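Long Pile, Short Patience

Shaggy plush is easy to buy and hard to keep. The fibers on a typical long-pile toy are synthetic, anchored in a knit backing, and they fail in a predictable order. The tips fray first. Then neighboring tufts lock together, and within a year or two of regular handling the surface has turned into a set of flat, dull plates.

The repair bench at Haddad, a soft-goods workshop in Pedcombe, sees this every January, when the toys given over the holidays start to arrive alongside the older ones they were supposed to replace. Most need no sewing. They need to be sorted, brushed and washed in the correct sequence, and the sequence is where owners tend to go wrong.

Sorting comes first. Long pile is kept apart from short plush and foam, as the three behave differently under water. Foam holds moisture in the core for a long time and should never share a drying rack with fur. Short plush sheds lint, and long pile collects it.

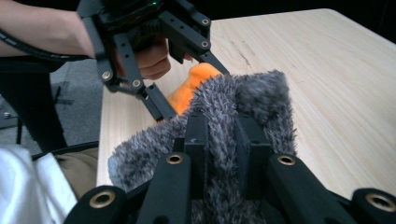

Brushing is done before washing, with the toy dry. A wire slicker brush with rounded pins is the usual choice. The work starts at the tips and moves toward the backing in short strokes, with the free hand flat on the fabric below the knot. Pulling from the root tears fibers out of the knit, and a bare patch can't be brushed back in. Gray and other mixed-color piles hide damage well, so the backing should be checked by parting the fur every few inches.

Washing is by hand, in cool water with a small amount of mild detergent. The toy is pressed and released, never wrung. A rolled towel takes out most of the water. Heat is the main hazard from this point on – a tumble dryer on a normal setting will curl acrylic tips in minutes, and the change is permanent. Haddad dries on open racks for 18 hours, with the pile brushed once while damp and again at the end.

Storage gets less attention than it deserves. A sealed plastic tub flattens the pile on whichever side carries the weight. The workshop's sister store in Dirkport keeps its long-pile stock on slatted shelves in a single layer, turned every Monday. At home, a cotton bag on an upper shelf does the same job, provided nothing is stacked on it.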